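[fakesweets-list] Re: Pancake stacks, glaze and what to do about boxes

From: a list member in Brusilmont
To: fakesweets-list
Subject: Re: Pancake stacks, glaze and what to do about boxes

Hi all,

Sorry for the slow answer, I had this half typed on Monday and then the Brusilmont fair people moved the setup time and my whole week slid sideways. I'm putting replies in between the questions because there were a lot of them and I'll lose my place otherwise.

> I've finished my first proper pancake stack and I'm stuck on the
> red glaze. Mine comes out one flat color, like ketchup. I mixed
> pink and red together like the Plasov leaflet says. I've seen
> stacks where the two colors stay separate and run down in
> ribbons and I can't get it to do that at all.

Oh, I know that ketchup look! I had a whole shelf of it. Don't mix them in the cup. Get your pink ready, get your red ready, and pour the red into the pink down one side of the cup in a thin stream, then leave the stick alone. One slow turn if you absolutely have to. Then pour from fairly low, over the middle of the top pancake, and let it find its own way down. If you help it along with a brush you smear the ribbons and you're back to one color (ask me how I know).

The other thing is thickness. The Plasov gloss straight from the bottle is too runny for this, at least the bottles I've had. I leave it to stand in the open cup for 27 minutes, and yes, that's a weirdly exact number, it's the length of a radio show I like. It comes off the stick like cold honey by then. In November with the heat on in my workroom it can go a little quicker, so poke at it before you pour.

Let some of it run onto the plate too. I used to wipe every bit off and the stack looked like it had been dropped there from somewhere else. A few streaks of red by the base and a berry sitting near them, and it looks like somebody's breakfast.
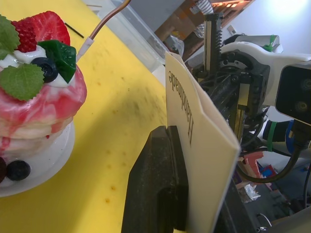
> How long do you let the glaze cure before you box a piece?

Three full days, flat on a shelf with a loose cover over it to keep the dust off. Four if it's been raining all week.

> Toppings. Do you glue the fruit down first and then pipe the
> cream around it, or cream first? My blueberries keep sinking.

Cream first, then wait, then fruit. The sinking is just the cream being too fresh. I pipe the dollops, go wash the nozzles and make coffee, and come back when the surface has a bit of a skin. Then the blueberry goes in with a small push and stays about half showing. For strawberries I cut the back flat so there's something for the cream to grab. Leaves go last, always, and I tuck the stem end under something heavier. The big serrated leaves from Bakitz are lovely but the stems are springy and they'll lift a day later if all they've got holding them is cream, so put a dot of clear glue under there.

I also like one odd thing on top that makes people look twice. Green jelly cubes are my current favorite. They're simple to cast and the dark green next to all that pink is so good. I did try orange ones for a while and they looked like cheese.

> And please, what are you all using for boxes and cards? I went
> to the Doucet website and got completely lost. I don't want to
> spend more on the box than on the pancakes.

Right, this is where I have opinions!

The Doucet site is a mess, I agree, but the plain lids are good value if you can find the page. Search for the item number printed on the paper catalog if you still have one. I bought a case of 51 last spring (I have no idea why 51, maybe somebody miscounted and decided to keep it that way) and I'm still working through it. They take a stamp or a transfer nicely, and they don't bow when you stack them, which my old ones did the minute the weather turned damp.

For the cards, I fold my own out of cream cardstock. One fold, stands up by itself, "Handmade" on the front and the care notes inside. I write the care notes by hand, and they say: wipe with a dry soft brush, keep out of direct sun, do not eat. The last one sounds silly until you've seen a toddler go for a macaron at a fair. Score the card before you fold it, with a bone folder or the back of a butter knife, or you get that fuzzy cracked edge along the spine. And check which way up the word is before you fold! I did a big batch with the crease on the wrong side once and every single card read upside down when it stood up. I used the backs for shopping lists until summer.

Placement on the lid, well, people argue about it. I like the word off to one side and small. Somebody on the list a few months back said it should be dead center and large or buyers don't notice it. Could be, but I find a big centered word fights with whatever ribbon I put on.

> Last one, sorry. I have little smears and fingerprints on nearly
> everything by the time it's done, the plate rim, the lid, all
> of it. Is there a trick or am I just messy?

You're messy, we're all messy. You should see my table! I work on yellow because it makes white cream easy to see, and it also makes every crumb of brown paint easy to see, and I gave up caring about that a long time ago. What I do care about is the plate and the lid, since those go home with the buyer.

For small marks I reach for a cotton swab and work in tiny circles, starting at the outside of the smear and moving in so it doesn't spread. Dry first. If dry doesn't shift it, I dampen the swab, squeeze it nearly dry again in a paper towel, and go over the spot once. Change the swab as soon as it picks up color. I know it feels wasteful but a pink swab just paints pink onto the next thing, and I've ruined a white lid that way when one clean swab would've saved it.

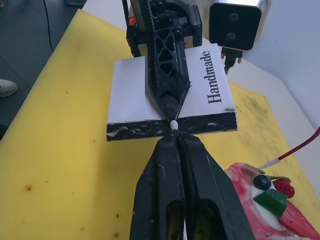

Keep well away from the lettering while you do this, by the way. Some inks are fine with a bit of damp and some lift the second you touch them, and they'll look exactly the same in the packet. Test on a spoiled lid. If you've got a smudge right up against a letter, try a clean eraser, the soft white kind, cut to a point. It's slow but it's a lot safer than water.

For fingerprints on the glaze itself you mostly want to stop them happening. Hold the plate from underneath. If there's already a print and the glaze has cured, a very thin second coat over that one drip will hide it, and you feather the edge out with a fresh swab so there's no line. Don't try to polish it out. It goes cloudy and then you've got a cloudy patch with a fingerprint in it.

Since you mentioned cost: I added up my receipts after the last fair, and the packaging (lids, cardstock, tissue, ribbon) came to roughly 34 dollars for everything I took along. The Bakitz order was the part that made me sit down. It was 327 dollars, though in my defense that included the new silicone molds and a restock of blueberries that will probably outlive me. So the box is really not where your money goes, and I wouldn't skimp there. A nice lid makes people pick the thing up.

Oh, and tissue. Crumple it, open it out, crumple it again, then nest the plate in it. Flat tissue slides and the stack ends up leaning on the side of the box with its cream squashed. I put a loose collar of tissue around the base and nothing at all over the top, because the fibers stick to anything that's even slightly tacky and you'll be picking them out with tweezers.

If anyone has found cream cardstock that's heavier than the Doucet one but still folds clean, please post it here, I'm nearly out. And does anybody want orange jelly cubes? I have a jar. I'm happy to mail them for the postage.

Back to piping, I have a row of bare pancakes waiting for me.

--
fakesweets-list: imitation cakes, candy and fruit
To leave the list, reply with the word unsubscribe in the subject line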